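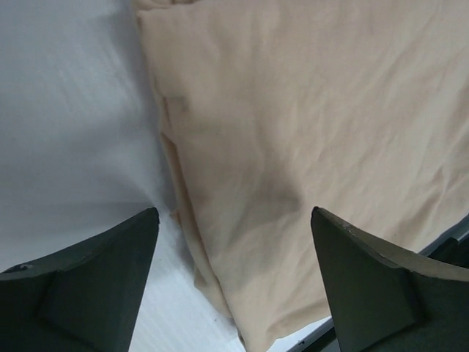
The Mondham Courier closed its newsroom in April, and for a couple of weeks the town ran on rumor. Then a few residents decided they could do the rumors in print. Their first editorial meeting produced a name (the Mondham Sheet), a budget of nothing, and one firm rule, which was that no story should read like a tan cloth full of wrinkles, folded over on itself until you can't find the edge. The rule has been broken in every issue.

The Sheet comes out monthly in a run of 1000 copies, and most are gone by lunchtime. Noemi Leone edits it from her dining table in Usulcombe, a bus ride from the town she covers. She claims the distance helps her judgment – it certainly helps with the phone calls.
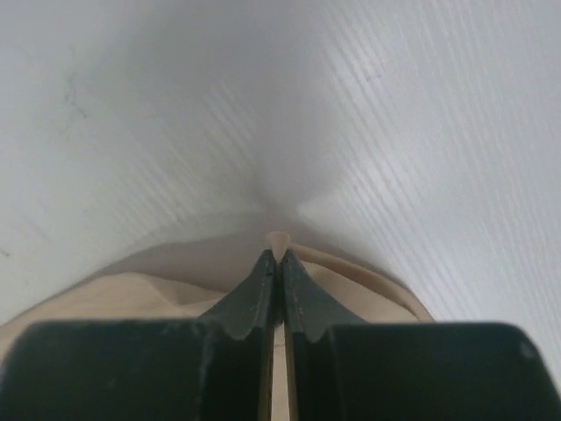

Two fingers, nearly touching.

The reporters are 82 at the top end and still in high school at the bottom. They are taught to ask for the document, spell the name right and stay until the meeting ends. That last one is harder than it sounds. The June session on parking ran five hours, two of them on the word "adjacent." The Sheet gave it a paragraph, and the paragraph was generous.
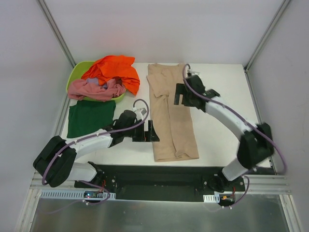
Beige trousers laid out, with the basket still heaped.

Money comes from small ads and a yearly book sale. An offer to sponsor the front page was turned down after an argument that lasted longer than the offer did. The crossword, meanwhile, has printed the wrong grid twice, and drew more mail than the budget coverage. 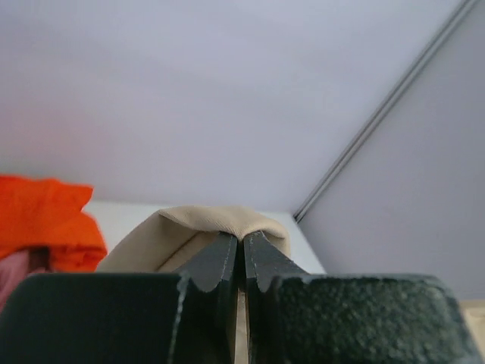

Laitinen, reading a draft of this piece, wanted it noted that the parking story was cut from nine paragraphs, that eight of them were good, and that he still has them if anyone would care to see what was said about the loading bay.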